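The River Gauge at Pilbridge

In May of 2063 I was given the night shift at the gauge house in Pilbridge. The work was simple. Every 15 minutes I read the level of the river Mazza and sent it to the city of Varkix, where people slept on low ground.

It had not rained here for many weeks, but in the mountains the snow was going too fast. At two in the morning the level was 173. My mother used to say that the river has a voice before it has a height, so I opened the window and listened. I heard stones rolling on the bottom - a dull sound, like furniture moved in another apartment.

The rule said to wait for 2 readings over the line. I had one. I thought of Domik, the little street behind the market where I was born, with its cellars and its bakery that starts work before light.

I rang the bell for Varkix.

"Is it confirmed?" a sleepy voice asked.

"No," I said. "But wake the bakers first."

Then I put on my coat and went down to look at the water. 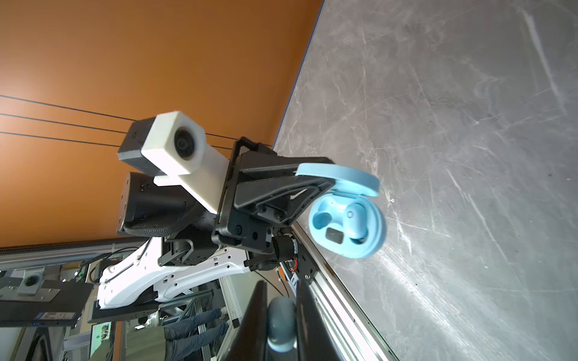

A light blue earbud in its open charging case.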